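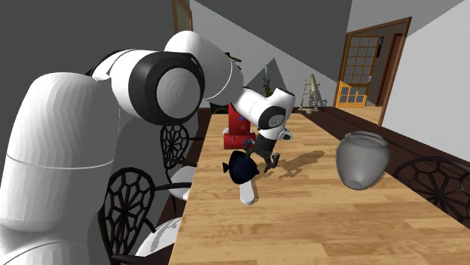 About Erolero

Erolero develops and tests control methods for robot arms that handle household objects. We are a company of 13 people working from two floors of a former print works on Sedgwick Road. Most of us came from control engineering, and a few from computer graphics. Our customers make arms, grippers and the software that runs on them.

We do not sell a robot. We sell test results and the method used to obtain them.

What we work on

Our main subject is grasping on cluttered tables, where objects touch, overlap or hide one another. Soft items are the hardest part of it. A box has a fixed shape and a planner can reason about its faces. A piece of cloth has no fixed shape, and its outline says little about what lies under it or where it will fold when a finger meets it.

All first-stage work is done in simulation. We keep a library of rendered rooms with furniture, doors, plants and small objects, and a policy must work across them before it is tried on hardware. The rooms contain a good deal that has no bearing on the task. A policy trained against a blank background tends to fail when a patterned chair back or a strong shadow comes into view.

The Priltance method

Priltance is our procedure for choosing where to place the fingers. It was designed by Kgomotso Modise, who leads our methods group, and has been in regular use since August.

The procedure has two stages. The first uses a view of the whole workspace to select a target and an approach direction. The second uses a close view from above the gripper and corrects the finger positions during the final part of the approach. The stages are trained separately and share no weights. We tried joint training and dropped it — the close-view stage learned to rely on the first stage being right.

In the close view, the hand itself fills a large part of the picture. We leave it in. The position of each fingertip relative to the edge of the target is the quantity the second stage has to estimate, and masking the hand made that estimate worse. The dark cloth with blue and orange specks is a useful case: it overlaps a flat white object, so the edge nearest the fingers and the edge nearest the neighbouring object have to be told apart.

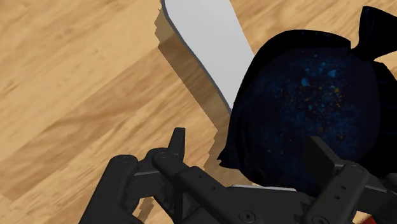
How we report results

Each evaluation consists of 840 simulated trials, divided equally between 10 room layouts. Object positions and lighting are drawn again for every trial. A trial counts as a success only if the target is lifted and held and no other object has been moved beyond a set distance. Failures are sorted by the stage in which the error first appeared, and the customer receives the full log.

We report simulated and hardware results in separate tables and do not average them.

Working with us

Evaluations are booked through the Costumness portal, where customers upload a controller and choose a set of rooms. Source code is not required. This page was last revised on March 2, 2018.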